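**Winter coat swap: what to bring and how it works**

The coat swap is back this December at the Braritz Street hall. Doors open at 10 a.m. and close at 3 p.m. Entry is free, and you don't need to live in Evadberg to take part.

For those who haven't been before, the idea is simple. You bring a coat you no longer wear and get a token for it at the door. The token lets you pick any other coat from the racks. If you bring two coats, you get two tokens. Anyone who needs a coat and has nothing to trade can ask for a token at the welcome table, and there is no form to fill out.

Last winter we ran short of two things: children's sizes and men's large. Parents were asking for kids' coats within the first hour, and by noon that rack held mostly toddler snowsuits. If you have school-age coats in a closet, ages 6 and up, please drop them off early. Tania Pathirana is taking early drop-offs at the Trollier Road library branch during normal opening hours. She'll hand you your token on the spot, so you can come straight in on the day.

**What we can take**

Any warm outer layer is welcome – parkas, wool coats, down or synthetic puffers, fleece-lined rain jackets, snow pants. Hats, gloves and scarves go in the free bins and don't need a token. We can't take coats with broken main zippers, large tears or a strong smell of smoke. Missing buttons are fine. There will be a mending table with a button tin and three sewing machines, and small jobs can usually be done while you wait.

Please wash coats before you bring them. We don't have any way to do it at the hall, and last time we had to turn a few good ones away.

**Washing a puffer at home**

This is the question we get most, so Tharindu Amarasinghe has written down how he does his.

Check the care label first. If it says dry clean only, follow it. Otherwise, empty the pockets, close all the zippers and turn the jacket inside out. Remove a fur or faux fur trim if it unsnaps. Use a front-loading machine if you can, on a gentle cycle with cold or lukewarm water. A top loader with a center post can pull the seams. The laundromat on Munshi Avenue has large front loaders if yours at home is too small.

Use a small amount of mild liquid soap and skip the fabric softener, which leaves a coating on the filling. Run a second rinse. The jacket will look flat and lumpy when it comes out, and down in particular will clump into wet balls. It comes back as it dries.

Tumble dry on low with two or three clean tennis balls. Stop every half hour, shake the jacket and break up any clumps with your fingers. A thick one can take 3 hours. Before you put it away, spread it out on a bed or table and press along each row of quilting. If you feel a cool or heavy patch, it's still damp inside and needs another turn.

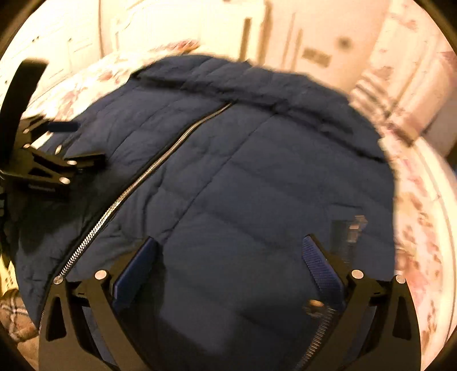
*A navy puffer laid out flat, with the quilting easy to reach.*

While the jacket is flat, run the zipper up and down a few times. If it sticks, rub the teeth with a plain candle or a bar of soap and try again. Most stiff zippers loosen with that alone.

Don't store a puffer squashed in a bag between now and the swap. Hang it up or fold it loosely.

**Help on the day**

We still need 8 people. Setup starts at 8 a.m. and is mostly carrying racks up from the basement, so bring work gloves. The afternoon shift covers sorting and taking the racks down again. If you have a rolling garment rack we could borrow, put your name on it with tape and bring it to the side door.

Parking behind the hall is for unloading only. The lot across the street is free all day, and the bus stops out front.

Coats left at closing time go to the school clothing closet and the winter shelter. If you'd like yours back in case no one picks it, tell the person at the door when you hand it in and we'll tag it. Tagged coats need to be picked up by 3:30.

To sign up for a shift or ask about a drop-off, leave a note for Tania at the library desk.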